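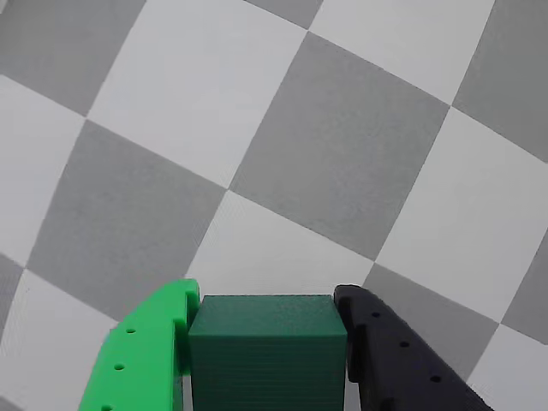

Green on gray: a cube against a checkerboard floor.

The checkerboard floor has been declared dead so often that it ought to have its own cemetery, presumably tiled. Yet it keeps turning up, lately in gray.

Pushpa Agarwal, who has laid floors for Linum long enough to have ripped out several of her own, puts the revival down to cowardice. "People want a pattern," she says, "but they'd like it to keep its voice down." Light gray beside medium gray is a checkerboard that has been to therapy.

Then there's the diagonal. Turn the grid forty-five degrees and a plain room acquires ambitions. It also acquires a border of triangles, each cut by somebody kneeling. Agarwal charges extra for the kneeling.

What such a floor wants is one object with a strong opinion. A dark green cube will do it. Tala Hattar keeps 7 colored blocks at her studio for trying against samples, and green wins most Sundays. Red, she says, looks like a board game, and yellow looks like a wet floor sign.

Her clients nod, go home and order beige.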